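Search posts
Search
Enter a keyword

Hemant Tiwari
March

Notes on reading shadow gaps and edge lines in joinery drawings. Thread.

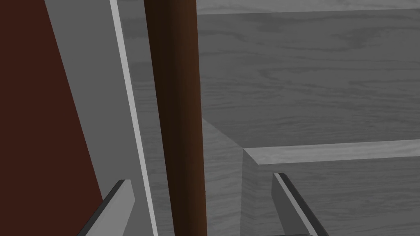
Render: pale grey upright with a bright edge strip, dark brown rod to the right.

The term first. A shadow gap is a deliberate recess between two surfaces, usually a lining and a wall, or two panels on the same plane. It replaces a cover strip. On a section drawing it is a small square notch. On an elevation it is two parallel lines close together, and this is where most of the misreadings start.

Two close parallel lines on an elevation can be a gap, a lipping, a bead or a change of plane. The elevation alone does not say which. Find the section mark, go to the section, then come back. If there is no section mark, raise a query before anything is cut.

Gap width. My default is 9 mm. Narrower than that and a wall that wanders by a couple of millimetres shows up plainly, because the eye compares the two sides of the gap. A wider gap hides more error but starts to collect dust and looks like a fitting mistake from the doorway.

Depth matters less than people think, provided the back of the recess is dark. A gap as deep as it is wide reads well under ordinary room lighting. If the back is left as bare plaster it will read as a pale stripe and the effect is lost. Paint it before the panel goes up. You will not get a brush in afterwards.

Lippings. A lipping is a strip fixed to the exposed edge of a board. On drawings it should be shown with its thickness and with a note saying whether it goes on before or after the face finish. Before: the joint is hidden under the finish. After: you see a line, and a knock at the edge is easier to repair.

Sushil Shakya asked whether a lipping should be included in the stated panel width. Yes, always, unless the drawing says "core size". The Clavine set I worked from last year used both conventions on one sheet. One door came out 2 lippings too wide. It was planed down on site and the edge was never right.

Levels. Shadow gaps at floor and ceiling need a datum. Do not measure up from the finished floor, which may not exist yet when the linings are set out. Strike a line at a convenient height round the whole room and measure both ways from it. Write the datum on the wall in pencil, large.

Uprights. Jyoti Agarwal checks plumb on two faces, at the top, middle and bottom, with a 60 cm level and then a long straight edge. The short level alone will pass a bowed board. The straight edge will not. I have copied this and had fewer callbacks.

Round posts next to flat panels: dimension to the centre line of the post, never to its face. Turned timber varies in diameter along its length and the face is not a reliable reference. State the clearance separately at the widest point.

Tolerances. Put them on the drawing. "To suit site" is not a tolerance. The Jullside stair linings had a tolerance note beside every gap and went in without one query.

Drawing numbers. Sheet 1718 in the Nekent job was reissued with a new gap width and the same revision letter. Half the bench had the old one. If a dimension changes, the letter changes, even if it is the only change on the sheet.

Abhishek Solanki asks about metal trims that form the gap for you. They give a clean line in new plasterboard. In old buildings they follow the wall, so you get a neat trim that is visibly out of true. There I prefer to scribe the panel and leave the recess open.

Next thread on Monday: door stops and where to break the line at a frame.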